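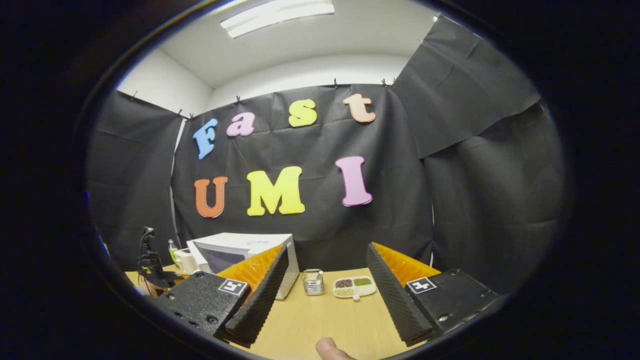 Participants wanted: hand-held gripper comparison

Lisis is looking for 12 people to help us compare two sets of gripper fingers at our Lollow workshop. You will hold the gripper in your own hand and use it to do small kitchen jobs at a table, such as opening a microwave door, moving a mug or picking up beans. The camera on the tool records each try.

Each person comes in for one visit of 91 minutes, with a 15 minute break. You do the same tasks with both sets of fingers, then fill in a short form about grip, weight and how tired your wrist feels. The order is drawn by lot.

You should be 18 or older and able to lift the tool with one hand. Left-handed people are very welcome, we had too few in the February round. No experience with robots is needed. If you have worked on the Urnidik arm or the Najjar controller, please say so when you apply. You can still take part but your results go in a separate group.

We pay a flat fee at the end of the visit and cover bus fare. Faces are not recorded. You may stop at any time and will still be paid.

To apply, use the form on the Lisis website by 24th April. Include your age, which hand you write with and the times you are free.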